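Galang Tenants and Homeowners Help Exchange
Repainting an interior wall after a water stain has been repaired
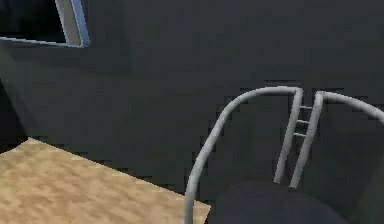
Posted by Doaa Ashour

How long should a repaired section of drywall be left before it is primed and painted? The leak in my upstairs hallway was traced to a failed supply line and corrected by a licensed plumber in December. The damaged section was cut out, replaced and finished with joint compound. The building association requires that all interior repairs be completed to a uniform finish before the unit is inspected, and I would like to avoid having to repeat the work.

Silvan Egger

Wait until the joint compound is dry all the way through, which for ordinary premixed compound means at least 24 hours after the final coat, and longer in a cool or humid hallway. Compound that is still damp looks darker than the area next to it and feels cool to the hand. The drying time printed on the container takes precedence over any general advice, including mine.

The older drywall next to the patch is a separate matter. It may hold moisture well after the new piece is ready. A pin-type moisture meter can be borrowed from many tool libraries. Take a reading on a wall in another part of the home that was never wet, and compare it with the readings beside the repair. Painting should be postponed until the two agree closely.

Once the wall is dry, the following order of work is recommended.

Sand the compound lightly with fine paper and wipe away the dust with a barely damp cloth. Apply a stain-blocking primer to any part of the original wall that shows discoloration, extending past the visible mark on all sides. Ordinary wall primer does not hold back water stains reliably, and a brown ring may return through the finish coat within weeks. Prime the new drywall and the compound as well. Then apply 2 finish coats to the entire wall, from corner to corner. A patch painted by itself will usually show, even when the paint comes from the same can – older paint has aged and the sheen will differ.

Owners whose association specifies an approved color should obtain the color code in writing before purchasing paint.

Fongchan Ongart

I waited two days and it was fine. Used a Droston roller, the cheap one, and it shed fibers everywhere, so spend a little more on that.

Omid Ghaffari

The reply from Silvan Egger is sound. I would add two points from my own repair.

First, please keep the plumber's invoice together with the receipts for materials. Our association asked for both, and the inspection was held over until I had produced them. My materials came to 106 dollars.

Second, if the home was built before 1978, the old paint may contain lead. It should be tested before any sanding is done, and dry sanding should be avoided until the result is known. Your local health department can advise on certified testing.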